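Post-fault inspection checklist, two-arm station, Galberg cell
Date: Oct 12, 2022
Inspector: Huiling Li
Reason for inspection: right hand failed to release a part on command during cycle 547. Operator used the emergency stop. No injury.
Log reference: Cluvley 501

Mark each line OK, FAIL or N/A. Comments go under the line.

1. Before power-up

1.1 Fault log saved before reset – OK
Saved to the Tanguy share. The log shows the open command sent and no reply from the right hand for 7 seconds.

1.2 Emergency stop, table side – OK
Latches and resets normally.

1.3 Emergency stop, pendant – FAIL
Works, but has to be pressed harder than it should. Replacement ordered. Table-side stop must be staffed until it is fitted.

1.4 Table clear of tools and loose screws – OK

1.5 Task board fixed to table – OK
One fastener was a quarter turn loose. Tightened.

2. Arms and cables

2.1 Casings, both arms – OK
No cracks. Panel screws checked by hand.

2.2 Right wrist cable – FAIL, corrected
Connector not fully seated. This is the likely cause of the missing reply, but I could not reproduce the fault afterward, so the ticket stays open.

2.3 Left wrist cable – OK

2.4 Cable slack at full reach – OK, with comment
Right side has more slack than the setup sheet calls for. Nothing snagged in the reach test. Recheck at next service.

2.5 Wrist camera lens – OK
Wiped.

3. Hands

3.1 Open and close, no part, 30 cycles each hand – OK

3.2 Finger joints, play – OK
Index finger on the right is a little stiff compared with April. Within limits.

3.3 Release on loss of signal – FAIL
Hand holds its last position. The Wimalell manual says it should open after a timeout. The timeout was set to zero in our configuration. Change request filed.

4. Supervised run, reduced speed

4.1 Left hand open and empty over the knob corner while the right hand grips – OK

4.2 Right fingertips close on the small blue part beside the large cylinder without moving the cylinder – OK

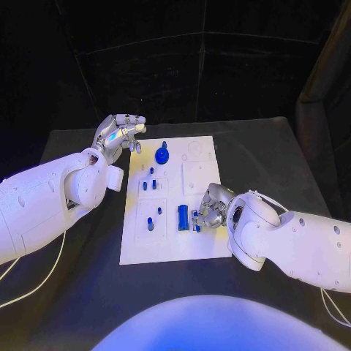 4.3 Right hand releases on command – OK
All attempts released. See 2.2.

4.4 Arms stop when table-side stop is pressed during a grip – OK
Part stayed in the fingers after the stop. Do not pull it out by hand. Use the manual release.

5. Result

Station may run at reduced speed with an operator at the table-side stop. Full speed is not approved until 1.3 and 3.3 are closed.

Signed: Huiling Li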